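**Junio, 16:40. Puesto 2, Drutus**

Seguimos recogiendo demostraciones de sacar y meter cajas. Llevamos 46 episodios aceptados y 13 a la basura, 59 en total. Edgars insiste en que los malos también enseñan. A mí me enseñan paciencia.

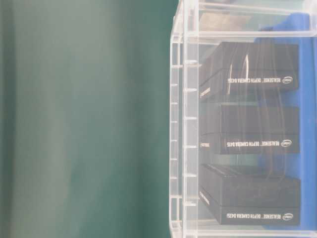
El script de Flirnura volvió a cortar los episodios 72 fotogramas antes del final. Mared lo parcheó antes de comer y hay que reexportar todo, con cariño.
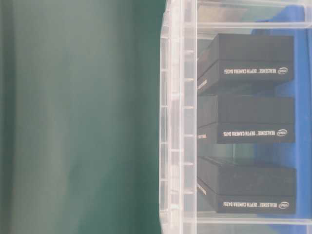
Etiquetas: el detector de texto sigue sin proponer nada útil. Con las tres D435 metidas en plástico transparente y el rótulo boca abajo, tampoco le pido poesía. Probar a girar los recortes 180° antes de pasárselos.

Pendiente:
- variar el orden de las cajas
- preguntar a Edgars por el disco de Mostyn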